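Stutov 93 Slotted Bench Top

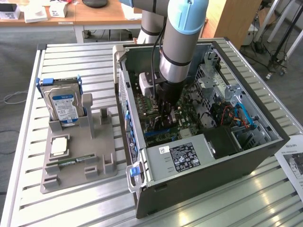

Aluminum extrusion bench top with an open desktop tower on its side.

The Stutov 93 is a slotted work surface for repair benches and test stations. Slats are extruded aluminum, silver finish, and bolt to the Plirkach leg frame or to any flat subframe with matching hole spacing.

Length: 1134 mm
Depth: 1000 mm
Maximum distributed load: 201 kg
Slot type: T-slot, full length
Supplied with: end caps, frame bolts, hex key

Slots accept standard T-nuts – clamps and vises can be moved without drilling. Grounding stud fitted at the rear left corner; wrist strap cord sold separately. Legs are not included.

Wipe down with a damp cloth. Do not use alkaline cleaners on the slats. Check frame bolts for torque after the first month of use.

Replacement slats are sold singly under part code Zedham S. For cut lengths, contact Marisol Kowalczyk in the parts office before ordering.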